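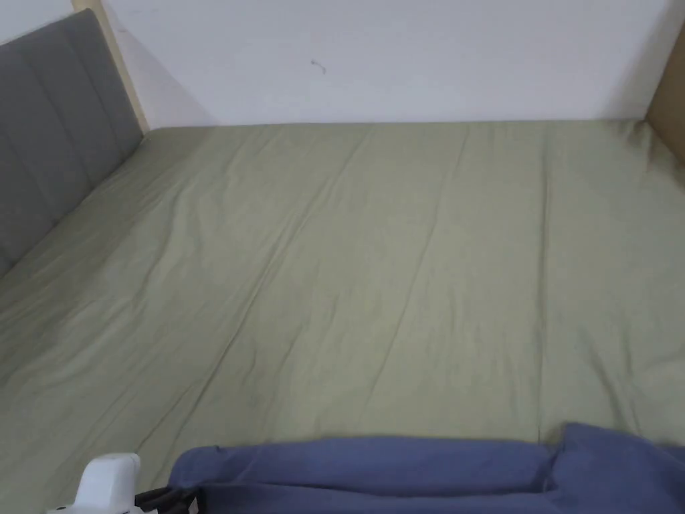
# Visit report: Trendwood bedding and bedroom open day

Sunday, February 19, 2023

Trendwood opened its showroom and the sewing floor behind it to trade visitors and the public for one day. I went for two reasons. We are choosing upholstered headboards and fitted sheets for a small guesthouse refit, and I wanted to see how their sheets are cut before ordering any. These notes cover the made-up beds, the sewing floor, the headboard shop and the prices as quoted on the day.

## Arrival

Registration was at the side door, next to loading bay 2. Visitors were given a floor plan and a lanyard and sent around in whatever order they liked. The plan had the cutting room and the sewing floor the wrong way around, which was corrected by hand on some copies and left alone on mine. Parking was free. The lot was full by midmorning and people were leaving cars along the access road.

## The made-up beds

The beds were shown with very little on them. The one I spent the most time at had a sage-green fitted sheet over a large mattress, a gray headboard with vertical channels, and a plain white wall beside it. I prefer this to the usual stack of cushions. A sheet with nothing on top of it has to show its fit.

The color is a muted olive with a lot of gray in it. It is listed in the catalog as "sage" and is grayer than the printed swatch. Against the dark gray headboard the two tones sit close together in value, so the contrast is low. For our rooms, which face north, I would go one step lighter on one or the other.

Fit was reasonable. The sheet lay mostly flat, with long shallow wrinkles running on the diagonal and along the length. They were closer together on the headboard side and broader and softer on the other. On a fitted sheet, diagonal creases usually indicate uneven tension between corners, and the cure is to seat opposite corners in turn and then pull from the middle of each side. A deeper pocket would also help. I asked about pocket depth and was told there are two versions, standard and deep, with the same top panel. The deep version is made to order.

The finish has a slight sheen. I rubbed a loose sample between two fingers and it felt smooth on the face and a little drier on the back. The sample card said cotton. It gave no weave, and the staff member on the stand went to find out and came back with "percale, probably." I have asked for it in writing.

## Cutting and sewing

The cutting room runs one long table with a Manex spreader. Fabric is laid up in layers, clamped and cut to a paper marker. The corner notches are cut in the same pass, and this is where pocket depth is set. If the notch is off, the pocket is off on every sheet in the lay. They check the top and bottom layer of each lay against a template and do not check the layers between.

Sewing is done at individual stations. The sequence for a fitted sheet is as follows:

1. Close the four corner seams.
2. Overlock the raw edges of each corner.
3. Turn the hem and run the elastic through in one operation.
4. Join the elastic and backtack.
5. Turn right side out, inspect, fold.

The elastic goes all the way around. Their cheaper line, sold under the Lokness name, has elastic at the head and foot only. I pulled both over the same test mattress. The Lokness sheet went on faster and lifted at one side when I sat down and got up again. The full-elastic sheet took longer and stayed where it was. For housekeeping use I would take the second.

Shrinkage is allowed for in the cut. The allowance is larger along the length than across the width. Sheets are not prewashed, so a new one will be loose until it has been laundered, and a loose sheet wrinkles. I would wash ours before they go on a guest bed.

## The headboard shop

Desmond Gallagher runs the headboard shop and led the tour of it, in groups small enough to stand around one bench. He was precise and did not hurry.

Channel panels can be made in two ways. Each channel can be wrapped separately on its own backing strip and the strips mounted side by side, or one piece of cover fabric can be stitched down in lines with the padding filled between them. The shop does both and charges more for the first. The stitched version has a softer line and the padding bulges slightly between the seams. It is quicker to make and harder to repair, as a damaged channel means recovering the whole panel.

Gallagher's main point was alignment. The eye follows vertical lines down to the mattress, and any channel that leans shows up there. His jig sets the first line from the center and works outward, so an error ends up at the two edges, where it can be trimmed.

The cover fabric on the dark gray boards comes from Fung, a mill they have used for upholstery cloth for several years. It is soft to the hand. I did not see an abrasion figure on the label and have requested one. Dark gray will hide hand marks at the head end better than the pale colors, although it will show lint.

A few of the frames use light, pine-toned wood beside the gray upholstery. The combination works. I would check the ends of the wood where they meet a wall — a tight fit leaves no room for a sheet to be tucked, and housekeeping will end up pulling the bed out every time.

## Access around the bed

This came up in conversation more than once and I am recording it for our own layout. With one long side against a wall, changing a large fitted sheet is a reach across the mattress or a job done kneeling on it. Our rooms 3 and 5 are drawn that way at present. Moving the bed off the wall by a hand's width is enough to work the corners, and I will ask for the plans to be revised.

## Quantities and prices

- Fitted sheets, full elastic: minimum trade order 300, mixed colors allowed.
- Price break at 2000 pieces, which is far beyond what we need.
- Headboards: no minimum. Channel count can be changed at no cost if the overall width stays standard.
- The sage green is stock code 1236. The fitted and flat sheets share the code, so the order form has to state which.

Delivery on stock colors is from the warehouse. Headboards ordered now would be ready in April.

## Open points

- Weave and weight of the sage sheet, in writing.
- Abrasion figure for the Fung cloth.
- Whether the minimum can be split with another buyer. The sales desk thought so.
- Two deep-pocket samples, to be washed five times and measured after each wash.

The coffee stand was outside by the loading bays and closed at two. The exit survey was on paper and asked mainly about parking.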